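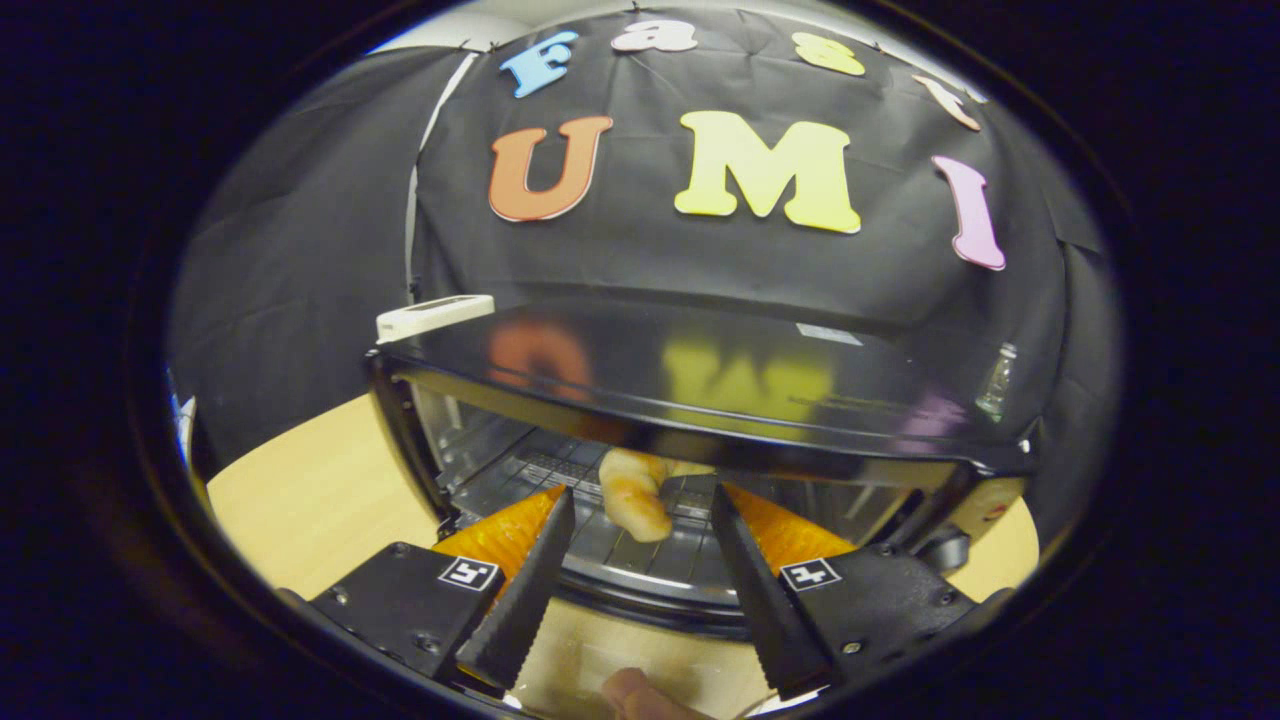 6月27日 阴，傍晚下了一阵小雨

今天终于把那锅青梅酱熬完了，手腕酸得连笔都快握不住，可还是想趁着没忘记一点什么。写得乱就乱吧，反正这本子也是给自己看的（要是哪天又像去年那样把它贴到网上去，再说）。

早上是被隔壁装空调的电钻吵醒的，七点不到！本来想赖到九点，索性爬起来去了菜场。梅子摊那个阿姨说，青梅这两天就要收尾了，剩下的都开始泛黄，泡酒的人不爱要，做酱倒正合适。我闻了一下，黄的那筐香得多，有点像杏子，又有点像刚剥开的桃皮。她要价比上礼拜便宜，我一高兴就说“来2,000克”，说完才想起家里只有一口像样的锅。

回来先洗。洗梅子这件事我其实挺喜欢的，水龙头开小一点，一颗一颗搓过去，脑子里什么都不想。挑蒂就烦人了，牙签挑断了好几根，有一颗的蒂死活不肯出来，我跟它较了半天劲，最后一刀切下去连着一块肉扔了。泡水的时候给自己煮了碗面，昨天剩的雪菜全倒进去，咸得喝了两大杯水。

然后接到Sumaiya Selvanayagam的电话。她搬去Darness以后我们打电话总是对不上时间，不是她在赶车就是我在睡觉，今天居然一聊就聊了82分钟，手机都烫了。我开着免提，一边听她讲话一边给梅子去核，等挂电话的时候已经去了大半盆。她讲新房东，讲楼下那家面包店关门太早，讲她妈妈寄来的一大包香料在路上漏了，整个箱子闻起来像过节。我说我在做梅子酱，她马上问我放多少糖，我说还没想好，她就开始数落我：“你去年也是没想好，结果酸得我牙疼了三天。”好吧，她说得对。去年那批我自己也没吃完，冰箱最里面现在还有一瓶，标签都糊了，我不太敢打开。

糖的事，最后这么定的：先放500克冰糖，煮软了再尝，不够再加。去年错就错在一口气按网上的方子减了一半糖，自以为健康，最后酱不稠，味道也尖。今年我下决心不心疼糖了。水只加了一点点，刚盖住锅底，梅子自己会出汁的，等一会儿就汪了一锅，颜色从青变成一种很旧很旧的黄绿，说实话不大好看。

哦对，先焯了一遍水，这个要记下来，明年别忘。冷水下锅，小火，看见皮刚要裂就倒掉换水，苦味能去掉不少。我拿了温度计插进去看，70度的时候皮就开始绷了，再往上有几颗直接炸开，汤就浑了。下次到这个温度就守着，不要跑去回消息！

中间加了两回糖，加了多少没称，凭手感抓的（写到这里已经听见Sumaiya在叹气）。搅酱真的没有捷径，木勺要贴着锅底走，走慢了糊，走快了溅。我手背上现在有两个小红点，涂了点芦荟膏，凉凉的。厨房窗户开着，对面楼上有个小孩练笛子，同一句吹了一下午，总在第三个音那里断掉，我搅着搅着就在心里替他接上去。后来他好像换了一首，我反而不习惯了。

下午三点多火关小，我搬了个凳子坐在灶边看书，看的是上个月从旧书店淘来的那本《Hisard来信》，讲一个人在海边小镇上住了一个冬天，什么大事都没有，光是修屋顶和等船就写了好几十页。我居然看得津津有味。里头有一只叫Roy的老狗，每次有船来都要跑到码头去叫两声，叫完又自己走回来。我看到它走不动了、主人用手推车推它去码头的那段，鼻子一酸，赶紧站起来搅锅。幸亏站起来了，锅底已经有一点点要焦的意思。

收火的标准我用的是老办法：冰箱里冻一个小碟子，滴一滴酱上去，手指划一道，两边不马上合拢就算成。第一次试，合得飞快。第二次慢一点。第三次那道印子就稳稳地留在那里，我对着一个碟子傻笑了半天。

装瓶也折腾。瓶子是平时攒的，有装过橄榄的，有装过腐乳的，腐乳那个怎么煮都还有股味道，闻了三遍，还是把它放回柜子里了。剩下的烫过、倒扣、晾干，趁热装，拧紧了再翻过来。我用的是从Stikus买的那种小标签纸，淡绿色的，写上“黄梅 多糖”，“多糖”两个字写完自己看了一眼，像什么保健品，懒得改了。给Sumaiya留了一瓶最满的，等她回来拿，寄是不敢寄的，香料的教训就在眼前呢。

锅里剩的刮不起来的那一层，我倒了点热水进去晃一晃，就成了一大杯梅子水，放凉加冰，坐在阳台上喝。这时候雨就来了，不大，打在楼下雨棚上劈里啪啦的，过一会儿空气里全是土腥味，混着屋里的梅子味，好闻得不得了。晒的两条毛巾没来得及收，算了，明天重洗。

晚饭没正经做，烤了两片吐司，抹了新酱。酸还是酸，可后面有甜跟上来，吞下去之后舌头两边还留着一点涩，我觉得那点涩最好，去年那批就没有。吃完又烤了一片。妈妈晚上发消息来问我吃了没有，我拍了吐司给她，她回我：“就吃这个？”隔了一会儿又来一条：“给我留两瓶。”

剩下的核我没扔，洗干净摊在报纸上了，听说晒干了可以缝进小枕头里，夏天枕着凉快。也不知道够不够塞一个，先晒着。

明天要做的：重洗毛巾；去还那把借来的长柄勺；把冰箱里去年那瓶处理掉（戴手套）；如果不下雨，再去菜场看看阿姨那里还有没有最后一筐。糖也没了，记得买。

十一点半了，手上还是梅子味，洗了好几遍都洗不掉。睡了。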